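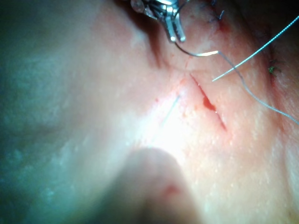

Sanne Stevens writes that the size column on the new supply list can't be trusted, and asks why two boxes both marked 3-0 hold thread of visibly different thickness. She adds that she gave the boxes to two people at the Droncombe site, and that each of them assumed the other's box had been mislabeled.

Neither box is mislabeled. One holds catgut and the other a synthetic braid, and the same size number covers a different range of diameters for the two classes. For synthetic thread, 3-0 corresponds to metric size 2, a diameter of 0.20 to 0.249 mm. For collagen thread such as catgut, 3-0 corresponds to metric size 3, or 0.30 to 0.339 mm. The gap is easily seen when the strands are laid side by side. The supply list gave the first number and left out the metric one, and that has now been changed.

The rest of this item covers how the sizes work, what else is printed on a packet, and the results of the stock check.

Size numbers

The older system started with size 1 and went up as the thread got thicker. When makers learned to draw thinner thread they had to go below 1, so they used 0, then 00, then 000. These are now written 2-0, 3-0 and so on. A larger number in front of the dash means a thinner thread. A plain 2 and a 2-0 are therefore very different products, and most of the wrong orders we receive come from a dropped zero. Please write 2-0 in full. Do not write 2/0 on one line of a form and 2-0 on the next, as the ordering software files them as separate items.

The metric number is the lower limit of the diameter in tenths of a millimeter. Metric 3 starts at 0.30 mm, metric 1.5 starts at 0.15 mm. It means the same thing for every material, so it is the one to use when comparing unlike products.

Diameter does not tell you strength. Two threads of the same size in different materials can break at quite different loads, and a knot weakens any of them. The published minimum values are measured as a knot pull for most types. A straight pull on an unknotted length will give a higher reading, and the two should not go in the same table. The bench notes Visser sent round last year did mix them. A corrected copy is in the shared folder.

Braid and monofilament

Braided thread is easier to handle and holds a knot with fewer throws. It also drags more on its way through tissue, which is why much of it is coated. Monofilament passes with less drag but keeps the shape it had in the packet, and it needs more throws to stay tied. A gentle pull between the hands takes out most of the coil. Running it through the jaws of a needle holder will also straighten it, but this can crush the strand and leave a weak point that is hard to see. Hold the working part of a strand by hand. Only the end that will be trimmed away should be gripped with an instrument.

Practice sessions have used mostly braid, on the grounds that the boxes were open. From March the second hour of each session will use monofilament. Knots that pass on braid should be tested again from scratch.

Needles

Needle curve is given as a fraction of a circle, most often 3/8 or 1/2. Length is measured along the curve, from point to tail, and the straight-line distance between the two ends is a separate figure called the chord. Several returns this winter were logged as "short needle" after someone measured the chord. The point type is shown by a symbol at the end of the code: a dot in a circle for taper, a triangle for cutting. A triangle standing on its base is conventional cutting. A triangle standing on its point is reverse cutting, with the third edge on the outside of the curve.

The needle is best held a little behind the middle, toward the tail. The tail itself is hollow or drilled where the thread is fixed, and it bends or flattens if clamped there.

Stock check

The check was done on 25 Feb 2023 and covered the main store and the Lidel cabinet. There were 197 boxes, containing 1505 sealed packets. Of the boxes, 23 were past their printed date. These have been moved to the lower shelf, marked for bench practice only, and must not go back to the main store under any circumstances. Around 302 loose packets were found in drawers with no box at all. Those with a readable lot number have been entered on the list. The remainder are in the gray tray and can be used for knot boards.

Absorbable thread past its date should be treated with some care even on the bench. Moisture that gets through the foil starts the breakdown early, and the thread may snap at low load. If you are recording break loads, do not use it – the results will be no use for comparison.

Store temperature was within limits on every reading except two, both next to the radiator. The Brelano shelving has been moved to the inside wall. Please do not stack boxes on top of it, as the lid labels can't be read from the floor.

Home News Back issues Supply list Contact Next item

Sizes on the revised list appear in this order: metric, then the older number in brackets, then material, then needle code. Corrections go to the stores desk in writing, with the lot number and the end flap of the box if you still have it.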